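# Teaching a Gripper to Vacuum: Project Report

Fabian Egger and Silvan Widmer, Drenditstead

## What we set out to do

Our original proposal promised a policy that could tidy a whole room. Our supervisor read it, wrote "which room?" in the margin, and sent it back. The second version promised a policy that could pick up the nozzle of a canister vacuum, move it to some crumbs, and go over them until they were gone. This is the version that got approved, and even it turned out to be ambitious.

The learning part is borrowed. We took an existing imitation learning setup, changed as little as we dared, and called our fork Zullo. Our own contribution is the data: demonstrations made by a person holding the gripper in their hands, with no robot arm involved. The arm we had been promised was booked until the end of the semester, so the method chose us.

## How a demonstration works

One person wears the head camera and holds the gripper. The marker cubes on top let the software work out where the gripper is and which way it points. A second person scatters the crumbs, keeps the log, and says "start" in a voice that gets flatter through the afternoon.

An episode goes like this:

1. Operator stands at the start mark, jaws open.
2. Grip the nozzle and get it off the floor.
3. Move to the debris without running over the hose.
4. Vacuum until the patch is clean, or until the operator decides it is clean, which we later had to define.
5. Put the nozzle down and open the jaws.

We planned 4 sessions in September and recorded 132 episodes. Silvan operated in the first two and Fabian in the others. This was meant to add variety. It mostly added an argument over whose wrists were better.

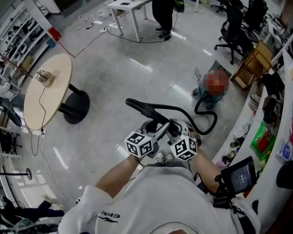 The hose was our main enemy. A nozzle by itself is a polite, rigid object, and every paper we read picks up objects of that kind. Attach it to a hose and it has opinions. When the operator turned left, the hose pulled right, and the canister would either roll along behind on its casters or stay put and yank the nozzle around in the jaws. Early on we restarted whenever this happened. Then Silvan pointed out that the robot would have the same hose and no option to restart, so we began keeping those episodes as long as the operator recovered.

## What we threw away

Of the 132 episodes, 79 survived filtering. The rest went for these reasons, in order of how annoyed we were:

- Marker tracking lost for too long. Usually a sleeve or the hose had covered a cube.
- Operator looked away. People check the clock, talk to each other, and look at the door when it opens. The head camera faithfully records all of it.
- Nozzle dropped and then picked up by hand. A person's instinct to help is very strong and completely useless to us.
- Log entry missing. Both authors blame the other.

We also found 16 episodes in which the operator nudged the canister with a foot. The policy has no foot. We argued over these for most of a lunch and removed them, so they are counted among the rejects.

## Crumbs

We spent more time on debris than we would like to admit. Our first mix was crushed crackers, which broke into dust and vanished from the video entirely. The second was cut paper, easy to see but inclined to slide away from the nozzle. We settled on a blend of the two, named it MacPherson mix after the brand of crackers Fabian was eating at the time, and stored it in a jar with a label telling people not to eat it. The label was added after the first session.

## Results so far

We can only report offline results. On held-out episodes, the predicted gripper path follows the human one well during the approach. It gets vague during the vacuuming itself, where our two styles differ: Fabian makes long strokes and Silvan makes small circles. The model averages them into a sort of nervous hovering.

Training on a single operator's episodes made the predictions steadier, but left us with too few to trust the number, so we don't quote one.

## What we would do differently

Agree on a stroke before recording anything. Roll up the sleeves. Write the log during the episode and not at the end of the session from memory. Start each take with the canister in a different spot, which we only did in the last session.

The arm is supposed to be free in the spring. The dataset is stored on the group drive under `misell`, with the rejected episodes in their own folder in case somebody wants to study feet.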